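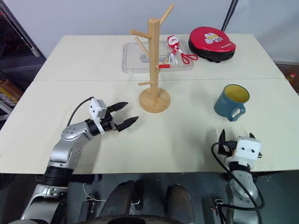 Subject: Re: [kitchen-list] Drying mugs upside down vs. right way up
From: Demyd Boiko

On the evening of the first, Pitkänen wrote:

> I've been reading the Olholm care booklet again and they say
> stoneware should hang by the handle for at least 7 hours after
> washing, so the foot ring can "breathe." Trapped water under the
> foot is what causes the crazing people keep asking about. I
> switched in August and haven't had a cracked glaze yet. I think
> we should put this in the list FAQ.

Please let's not put it in the FAQ yet.

I don't doubt the booklet says it. What I doubt is that anyone at Olholm tested it. Crazing happens when the glaze and the clay shrink by different amounts. That gets decided in the kiln, or sometimes months later when a porous body slowly takes up moisture. Where the mug spends the night after you rinse it is a pretty small part of that story. If the clay is porous enough for seven hours to matter, it was drinking up your coffee all along.

As for "haven't had one yet" -- how many did you have before? You posted in the spring that you'd lost one Kallport mug in all the time you'd owned the set. Going from one to none is not much of a trend.

I went back through the archive last night. The word "crazing" comes up in 141 messages, and I read them all, which I don't recommend. Most are people repeating the booklet. Only 5 say what the mug was made of and how it was washed, and three of those five went through the dishwasher every day. One was a Cumum seconds piece that had lines in it when it came out of the box.

What I'd believe: two mugs from the same batch, same sink, same soap, one hung and one left upside down on a towel, for some 200 washes. Rub a little ink on both at the end and post what you see. Weigh them at the start too, dry, if your scale is good enough.

Until then I'd keep the FAQ entry as it stands. It says dry them however you like and don't put a cold mug in a hot oven -- dull, but I can defend every word of it.

Hanging them does save counter space. I have no quarrel with that part.

Demyd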